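Hello again from Neltmont! You asked for something less stiff than the January report, so I'm writing this one the way I'd tell it to you over coffee. The grant paid for the community supper program and for the recipe collection that goes with it, and both are well along.

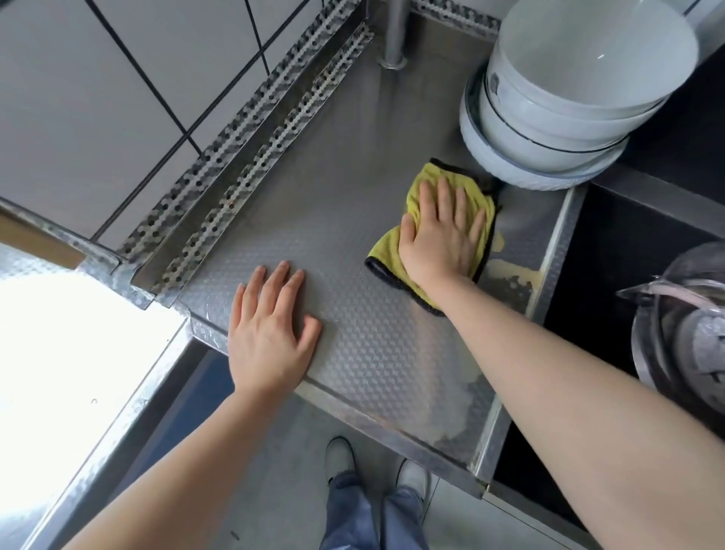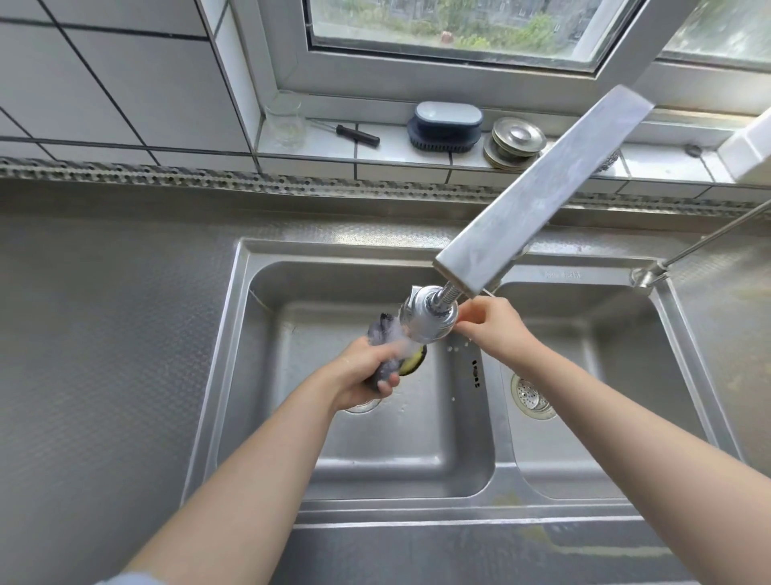

By the Neltmont Supper Project coordinator
Progress report to the Hernora Fund, 2019-05-24

So, the suppers first. We've been putting one on every other week in the old grange hall, and people have kept coming right through mud season, which I did not expect. We planned for a small crowd and bought chairs to match. By spring we had folks eating on the stage steps with their plates on their knees (they seemed perfectly happy, but I've since found us more chairs). The best night so far had around 200 people through the door, counting kids and the ones who only stopped in for pie.

Food costs are running a little under what I put in the budget. Most of that is down to Gebreyes, the grocery on the corner, who let us order through them at their price and drop the delivery charge. Onions and potatoes come from farms out past the reservoir. Meat is where we go over, every single time, and I'd like to move some of the money from the printing line to cover it if that's all right with you. I've marked the amount in the budget sheet.

Now the recipe collection, my favorite part! The plan was to gather dishes from families who've been here a long while and from families who just moved in, and print them together in one book. We have 23 finished recipes, tested and typed up. Another 8 are written down but not tested yet, and a couple of those are going to be trouble. One bread recipe says "flour till it's right" and then "bake." I've tried it three times and I have made two bricks and one very decent loaf, and I couldn't tell you what I did differently.

What slowed us down was the talking, in a good way. I figured on an hour for each visit. Most of them went all afternoon. You go in for a soup and come out with the story of the flood and how the whole street cooked on one stove for a week. I've started writing those down too, and I'd love to put short pieces of them next to the recipes. It would make the book longer, so tell me if that worries you.

We changed printers. The first shop stopped answering my calls, so I took the job to Triseo, and they've already sent paper samples. I like the heavier one, since a cookbook gets splashed. The price is a bit higher per copy, but they'll do a smaller first run, and I won't have boxes of books sitting in my hallway.

One thing didn't work at all, and that was the sign-up sheet for teenagers to learn to cook with us. I put it up at the school and got 2 names. I think the time was wrong (it ran right into practice), so in the fall I want to try it later in the evening and feed them first.

For the summer we're moving the suppers outside, weather allowing, and I still need to sort out tables and a permit for the green. The next batch of receipts will come to you with the signed form. Could you let me know about moving the printing money before I place the next meat order?

Recent reports
Neltmont Supper Project: January report
Hernora Fund: how to send in receipts
Small grants for food and local history
Changing a budget line after your grant starts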